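# Nomley 卓上アーム用グリッパー「Filip」 購入後レビュー

評価：5点中3.5点

家事作業の検証用に、平行グリッパーFilipを2台購入した。用途は食器の出し入れで、椀や深皿を水切りラックに立てる、取り出す、の繰り返しが中心。導入から3か月使ったので、次年度の予算を組む人向けに書いておく。

本体は1台779ユーロ。手首カメラ用のブラケットは別売で40ユーロ。見積もりの段階ではブラケットが付属すると思い込んでいて、あとから追加発注になった。送料も二度かかった。商品ページの下のほうに記載はあるので、注文前に確認してほしい。

把持については、椀の縁をつまむ作業なら十分使える。標準の指先パッドは薄手の磁器でも滑りにくい。弱いのは隙間の狭い場所で、指の外幅があるため、椀が詰まって並んでいると隣の縁に当たる。
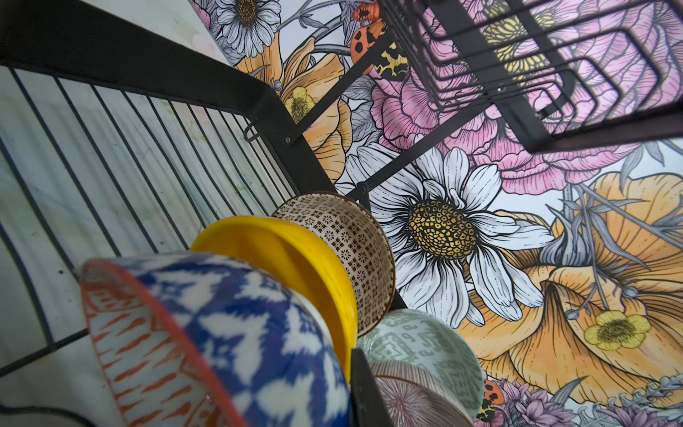 柄物の食器と背景の模様が重なると、認識側の調整にも時間を取られる。グリッパーの問題ではないが、工数は見込んでおいたほうがいい。うちではEmilian Barbuがこの調整を担当し、当初の計画より2週間延びた。無地の皿だけで見積もると足りなくなる。

消耗品は指先パッドのみ。公称の交換目安は2000サイクルで、うちの1台目は3063サイクルまで持った。2台目は目安どおりに端がめくれてきたため、個体差はあると思う。予備は本体と同時に頼むのがよい。単品だと納期が長い。

比較したのはCikmontの同クラス品。指は細いが、コントローラーが専用で、既存のアームにつなぐには変換ユニットが要る。総額で上回ったので見送った。アームから新しくそろえるなら、あちらも候補に入る。

良い点：配線が1本で済む、パッド交換に工具がいらない
悪い点：指の外幅、ブラケット別売、日本語マニュアルなし

3台目は買う予定。ただし細指オプションが12月に出るらしく、それを待ってから発注する。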